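3.2 Cell setup and upkeep

The Tarnville cell has two arms mounted on a common base, each with a parallel gripper. Before a block of trials, the operator homes both arms, checks the zero of every joint against the stored values, and closes each gripper on a gauge block. A joint that has drifted is re-zeroed and the check is run again. Gripper cables are inspected every 200 cycles for wear where they pass the wrist, and the finger screws are retightened at the same time. Fingers are replaced after 2,000 cycles. Each block has 300 trials, and a fault in either arm stops both.

Slack in the cable loops is set by hand with the arm at full reach. At the Plumholm cell, loops set too short caused encoder dropouts in June, and the same procedure was then adopted there.
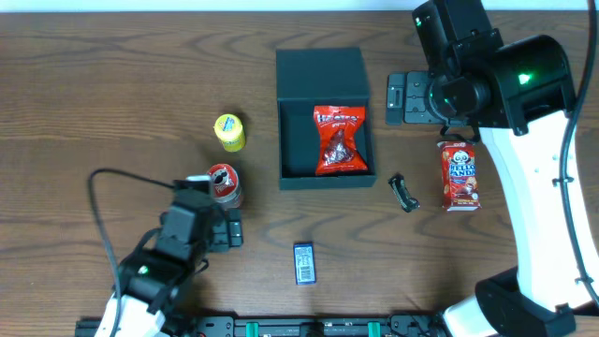

Tarnville, March 2025. Figure 4. Packaged items around an open black box, with both arms over the table. The indicator lights on the joints are green. Item positions are changed between trials; the box position is kept.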